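About Bruta

Bruta is a small research group working on one narrow question: how much does a simulated kitchen tell you about a robot with two hands? We started out doubtful, and we are still doubtful, though we now have better reasons.

Our main method is called Femby. A two-armed robot is set a job at a simulated counter, and the same job is then run again with one thing altered. We score each pair of runs together. A policy that does well on the first and badly on the second gets no credit for either.

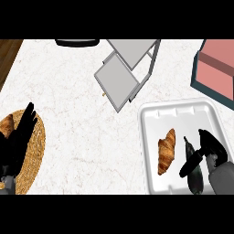 Most published success rates, ours included, come from runs that look far too much like the training data. When Aivar Kivi joined us in September he asked to see the failures first, and we have kept that order in our reports ever since. Of 861 paired runs in our last round, 209 passed on both sides. We had hoped for more. A rival scoring method, Choi, gave the same policy a much kinder figure, and we don't trust it.

Rendered food is also easier than real food. Croissants flake and squash – ours don't – and we make no claim that a pass in Femby means a pass in your kitchen. 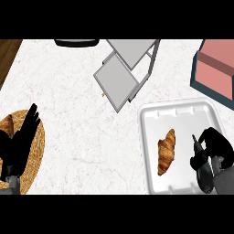 A simulated run: both hands over the counter, the right one holding a green bottle beside the tray.

Bunetti, our second project, asks whether 200 paired runs are enough to rank 2 policies reliably. So far we think they aren't. If you have results that say otherwise, please send them, with the failed runs left in.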